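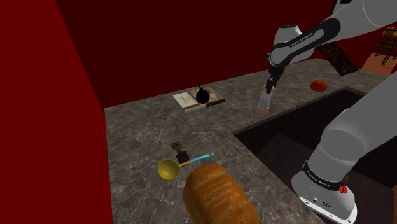
Barby Countertop Sealer, 300 ml bottle

I've been sealing stone counters for a living since my knees gave up on floors, and this is the bottle I keep in the van. It's a water-based sealer for marble, limestone and other thirsty stone, and it doesn't stink up the house while you work!

One bottle does a normal kitchen with a bit left over for the bathroom shelf (mine usually ends up on the windowsill too). Wipe the stone clean, let it dry overnight, then spread a thin coat with a soft cloth. Leave it for 20 minutes and buff off whatever is still sitting on top. Don't let puddles dry — you'll get a haze, and getting rid of it is a boring afternoon with a damp pad.

I like two coats on marble. Polished stone takes less than honed, so go easy. It won't stop lemon juice from etching, sorry, no sealer I've tried does that, but it gives you time to grab a towel when the coffee goes over.

Pairs nicely with the Fendunow stone soap. Please skip vinegar sprays, whatever your aunt says.

Item no. 2705
Finish: natural, no added shine
Also sold as a twin pack, item no. 3970
Ships from our Rahimi warehouse

Questions about your stone? Write to me through the contact form and tell me what it is and how old — Abdelkrim Badawi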